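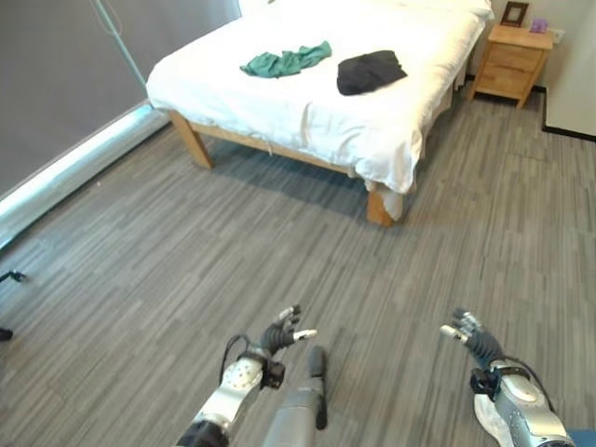
*记录:Sikance 学生机器人社 记录组|地点:Bhardwaj 楼,卧室练习间旁边的小会议室|星期日下午例会*

出席:九人(机械组、软件组、数据组、场地组,以及指导老师)。请假:软件组一人,已经提前在群里说明。

会议在下午两点十分开始,一共开了 70 分钟。上次的会议记录没有人提出修改,通过。上次记录里“右手腕部线缆”写成了“左手腕部线缆”,这个错误记录组自己发现了,已经改正,在这里告知大家。

## 1. 上次待办事项的情况

- 机械组检查两只手臂腕部外侧的线缆:完成。线缆的固定点往前臂方向移了一点,手腕转到最大角度的时候不再拉紧。
- 软件组把“两只手同时抬起”和“先后抬起”分成两个独立的程序:完成,但是说明文件还没有写。
- 数据组整理全部练习记录:部分完成,见第 3 项。
- 场地组向 Hurosthorpe 学院申请延长练习间的使用时间:已经申请,还没有收到答复。
- 给新成员写一份开机和关机的步骤:没有完成。负责的成员说,步骤本身不长,困难的是要决定急停按钮应该写在第几步。指导老师的意见是写在第一步,并且在最后再写一次。大家同意。

## 2. 卧室任务的进展

我们在 Vadirgate 比赛中报名的是“整理卧室”这一组。任务的内容是把床上的衣物拿起来,放到指定的地方,床单不可以被拉下床。现在练习用的是两件衣物,一件蓝绿色,一件黑色,放在白色床单上。

软件组先报告。对于蓝绿色的那件,识别比较稳定,因为颜色和床单、地板都分得开。对于黑色的那件,情况差一些。黑色衣物的褶皱在图像里不清楚,程序常常只能找到外面的轮廓,找不到适合抓的突起部分。如果衣物是叠好的,抓取点选在边上,手指容易从布的上面滑过去。

机械组认为,问题不完全在识别方面。手指合上的速度如果太快,会先把布推走,然后才夹住。机械组建议把最后一小段的速度降低。软件组担心时间不够用。讨论以后决定先做对比练习:同一件黑色衣物,同样的摆法,只改变手指合上的速度,别的参数都不动。结果下次会议报告。

关于窗户的光线,场地组提出一个问题。练习间的遮光帘拉下来以后,帘子下面还是有一条亮的光,靠近地面。下午的时候,这条光会影响图像的曝光,床那边的画面就变暗。有人建议用胶带把帘子下面封住。也有人不同意,理由是比赛场地的光线我们不能控制,练习的时候太理想,到了比赛会有困难。最后的决定是不封,但是每次练习要在表格里写明帘子的状态和开始的时间。

床单的问题也讨论了。两种床单我们都用过:一种是四边有松紧的,一种是普通的,边上会垂下来。规则里只写“白色床单”,没有写是哪一种。普通床单更难,因为抓衣物的时候如果连床单也夹住一点,整个床单会跟着移动。指导老师会写信问组织方。在得到答复之前,两种都要练。

## 3. 数据整理

数据组报告,到本次会议为止,登记表里共有 761 段练习记录。其中有一部分没有写明抓的是哪一件衣物,也有一部分的文件名和表格里的名字不一致。数据组请求大家,以后在练习结束的时候马上填表,不要等到第二天。第二天填的内容常常和记录对不上。

有成员问,失败的练习要不要保留。上个学期我们习惯把失败的删掉,这样文件夹看起来整齐,但是后来分析的时候没有办法知道失败是在哪一步发生的。数据组的意见是全部保留,另外加一栏“结果”,只可以填以下几种:

| 填写 | 意思 |
|---|---|
| 成功 | 两件衣物都到达指定的地方 |
| 一件 | 只有一件到达 |
| 掉落 | 抬起来以后掉下 |
| 未抓 | 手指合上但是没有夹住 |
| 床单 | 床单被拉动,人工停止 |
| 中断 | 因为别的原因停止,在备注里写 |

大家同意使用这个表。对于“掉落”这一项,软件组希望再分成“掉在床上”和“掉在地上”,因为掉在床上还可以再抓一次,掉在地上按照规则是不可以的。数据组说可以写在备注里,暂时不再分。

## 4. 两只手一起工作的顺序

这一项讨论的时间最长。

现在有两种做法。第一种是左手先抓,抬起来,等稳定以后,右手再抓。第二种是两只手同时往下,同时抬。第一种比较安全,但是时间长。第二种快,但是两件衣物如果靠得近,布的角会碰在一起,有一次黑色衣物的边被另一只手也夹住了,两只手往不同方向移动,程序没有发现,最后是人按了急停。 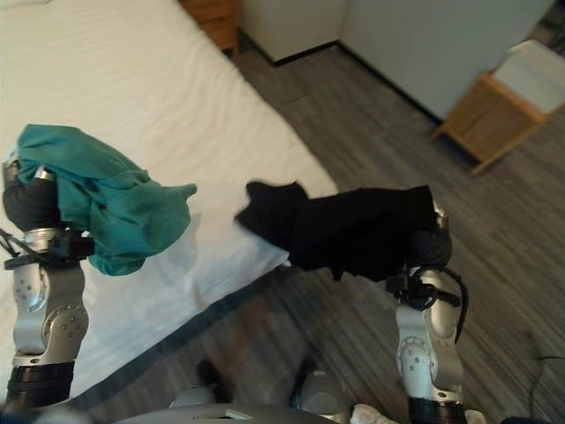 机械组希望在程序里增加一个条件:抬起以后,如果两只手之间还有布连着,就不允许手臂往两边分开。软件组回答,从头部的视角判断两块布有没有连着,是可以做的,但是当两块布的角互相靠近、中间只有很小的空隙的时候,判断不可靠。也可以用手腕的力来判断,如果移动的时候一边的力突然变大,就停。这个方法不需要图像,但是布很轻,力的变化小,门限不容易定。

有成员提出一个折中的做法:同时往下抓,但是抬起的时候左手先走,右手等一下再走。这样省下了往下抓的时间,也给了布分开的机会。指导老师认为这个想法值得试,请软件组先在低速下做。

还有一个位置的问题。右手抬起以后,手臂常常在地板上方,不在床的上方。如果这个时候衣物掉落,就是掉在地上,会扣分。软件组可以把抬起的路线改一下,让两只手在离开床以前都保持在床的上方。但是路线改了以后,右肘的角度会接近极限,机械组要先确认。机械组答应在下一次练习以前给出可以使用的角度范围,并且写进共用的文件,不要只在群里发消息。

表决:先试“同时抓、先后抬”的做法,八人同意,一人弃权。弃权的成员希望记录下面的意见:如果下次会议之前掉落的情况没有减少,应该回到第一种做法,因为比赛的时间规则里,慢一点只损失少量的分,掉在地上损失得多。

## 5. 场地和安全

地板上的线。上次练习以后有两位成员说,走路的时候差一点踩到地上的黑色线缆。场地组会把线沿着墙走,过道的部分用盖板。在盖板到以前,练习的时候只有操作的人和负责急停的人可以进入床和手臂之间的区域,别的人请站在门口那一边。

床头柜上面的东西。比赛规则允许场地里有小的摆设,所以我们放了相框。有人问可不可以拿走,免得手臂碰到。决定不拿走,手臂的活动范围里把床头柜设成禁止区域。

练习的时间表。五月份机房那边有考试,Bhardwaj 楼晚上会提早关门。在学院答复以前,请大家按照以前的时间练习,不要自己找人开门。

新成员第一次操作的时候,旁边必须有一位已经通过检查的成员。这个规定以前就有,但是最近没有严格执行,指导老师请大家注意。

## 6. 经费

这个学期还可以使用的材料费是 200 元。讨论了三个用途:

1. 过道用的线缆盖板;
2. 备用的指尖垫,现在用的那一批表面已经变得光滑;
3. 另外几件练习用的衣物,颜色和厚度要跟现在的不同。

大家同意先买盖板和指尖垫。衣物不用买,成员可以从家里带不穿的来,洗干净,没有纽扣和拉链的最好,因为金属的拉链可能会刮到手指表面。带来的衣物请放在练习间的架子上,并且写进登记表,给一个编号。如果有人希望以后把衣物拿回去,请在编号旁边写明。

发票请写社团的名称,不要写个人的名称。上次有一张发票因为这个原因退回来了,处理了很长时间。

## 7. 其他

- 有成员建议给低年级同学开一次开放活动,让他们看手臂抓衣物。大家觉得可以,但是要在比赛以后。
- 说明书里“夹爪”“手”“末端”三个词混着用,新成员读的时候不明白。记录组会统一,建议都写“手”。如果有不同意见,请在下次会议以前告诉记录组。
- 共用的电脑桌面上有很多没有名字的文件夹。请各位把自己的拿走,或者写上组名。

## 待办事项

| 事项 | 负责 | 时间 |
|---|---|---|
| 黑色衣物的手指速度对比练习 | 机械组、软件组 | 下次会议报告 |
| “同时抓、先后抬”低速试验 | 软件组 | 下次会议报告 |
| 右肘可以使用的角度范围 | 机械组 | 下一次练习以前 |
| 登记表增加“结果”和“帘子状态”两栏 | 数据组 | 本周 |
| 补齐缺少衣物名称的记录 | 数据组,各组帮助 | 下次会议以前 |
| 写信问组织方床单的种类 | 指导老师 | 本周 |
| 购买盖板和指尖垫 | 场地组 | 收到报价以后 |
| 开机和关机的步骤(继续) | 同上次 | 下次会议以前 |
| 两个抬起程序的说明文件 | 软件组 | 下次会议以前 |

会议在下午三点二十分结束。下次会议的时间等学院关于练习间的答复以后再定,会在群里通知。本记录如果有写得不准确的地方,请直接在文件里加批注,不要删除原来的文字。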